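Speaker notes: Getting a Winter Lantern Walk Off the Ground
Dallstead Community Events Evening, November 27, 2018
Keep to 20 min, leave time for questions!

Opening

Hi everyone, thanks for coming out in the cold. I'm so glad to see this many faces (say hello to the Trikham crowd, they drove the farthest). I want to talk about our lantern walk, how it went from a wild idea to something people now plan their evening around, and how you could run one in your own town without losing your mind.

Quick show of hands: who has been on a lantern walk before? Who has carried a lantern that caught fire? (Pause. There is always one.)

How it started

The first year we had 330 walkers and a route I had paced out on my own in daylight. Big mistake! In the dark that path by the creek is a different place. We had strollers stuck at the footbridge and a line backed up to the parking lot, and people were still laughing and singing when they came off the end of it. I went home soaked through and so happy I couldn't sleep.

Second year, nearly 600. Last year, 1,722. I still get goosebumps saying that number.

SLIDE: route map. Let them look for a bit before talking.

Picking a route

Loop, loop, loop. If you send people out and back they will meet themselves coming the other way, and a narrow trail can't take it. Ours is 2 miles, starts at the Painemal ball field, goes past the mill houses and comes back along Arex Street, where folks put candles in their windows. We never asked them to do that, by the way. They just started, and now the whole block does it.

Walk the route at night before you print anything. Take a kid with you if you can borrow one. Kids find the mud.

Talk to the town about street lights early. We asked in March for a walk in December and got our answer in plenty of time.

Tickets and money

We kept it free to walk and charged for lantern kits and hot cider. I know some of you charge at the gate and that's fine, your costs may be different. What I would say is put the price on the poster, big. Our first poster didn't have it and the phone rang for a week.

(If anyone asks about insurance: send them to Bautista Toledo, back table. He has the forms with him and knows them far better than I do.)

Music

Tell the Tianyou Kong story here. Short version: he signed up to play accordion at the start line, got bored, and walked the whole loop playing. Everyone behind him fell into step. So now we spread players through the walk, one every few hundred feet, and you drift from fiddle to brass to drums as you go. It is the best thing we have ever done and it was an accident.

Let the musicians rest! Gloves off, cold fingers, they need a warm stop halfway.

Making the lanterns

Workshops two weekends before, drop-in, all ages. Willow sticks, white tissue paper, watered-down glue. Battery lights only, please, and see the hands that went up earlier. Cover every surface before the glue comes out. Leave a full day for drying, two if the room is chilly.

The bigger shapes (the heron, the fish) take a team and a van. Measure the van door first.

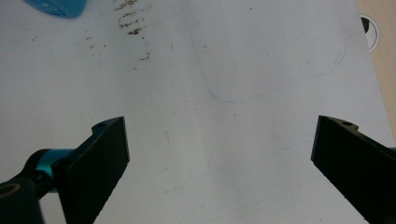
What I'd change

More cider. A lot more cider.

A second set of restrooms at the far side of the loop. Signs at knee height for the little ones, who love spotting them.

I'd also start later. We go at five and it's barely dark, and the lanterns look so much better at six. Parents of toddlers will disagree with me, and I'd like to hear from them in the questions.

Wrap up

Sign-up sheet for this year's walk is by the door. We need route marshals most, then people to hand out kits. If you're planning one of your own, come find me after, I'll happily share our checklist and the glue recipe.

Questions. Repeat each one into the mic so the back row can hear.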